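Arm on a pine table: grip settings and cable routing
Started by skallomow, 1 December 2018

skallomow
Second season with the arm at home, and I finally have it bolted down where it can reach the whole table. It's running the Fistico controller at 240 steps per second with the gripper current limited to 40 percent. Rigid stuff is fine. My trouble is paper cups.

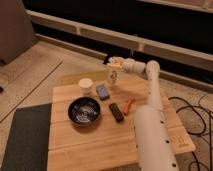

At 40 percent it sometimes ovals the rim. At anything lower I get slips on the faster moves. I've tried foam on the fingers and it helped for a day or so before the glue let go.

puritz
Drop the acceleration before you touch the current. Foam is a waste of time in my opinion. Mine got worse with it.

Fergus Lennox
Disagree on the foam. I cut strips from a bike inner tube in September and they're still on after 2000 cycles. Use contact cement and rough up the fingers first.

puritz
Rubber on paper, sure. Try it on something slick and narrow and it'll twist on you.

skallomow
I run bottles too, same settings, with the other things left on the table for it to work around.

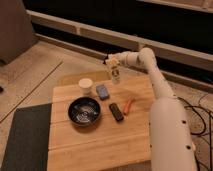 Photo: skallomow

Bottles haven't twisted so far, but they're light. I'll do the inner tube on one finger and leave the other bare.

macritchie
Different subject, but please tie up those cables. I had a loop catch behind the base and it pulled a connector out mid-move. 2 clips would fix it.

Fergus Lennox
Don't do one finger. You'll get uneven friction and learn nothing. Do both.

skallomow
OK, both. Clips are on the list. Will post the slip numbers when I have them.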